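Laundry corner walk-through, Wednesday, August 1, 2018

- [x] Dryer lint screen: cleaned. Gross, but cleaned!
- [x] Hose behind washer: no drips (I felt all along it with a paper towel)
- [ ] Outlet cover: still cracked, Liis Šimkus has the new one in her car
- [x] Detergent up high, cap on tight
- [ ] Carpet: pick up little scraps before anyone vacuums, please
- [x] Gray knit fabric: checked for pins, found 3 last March (ouch), so I go slow with this one

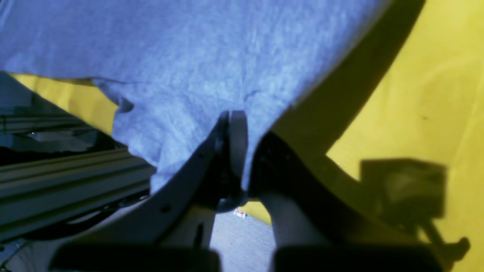 Next check is Liis's, and the flashlight's on the hook.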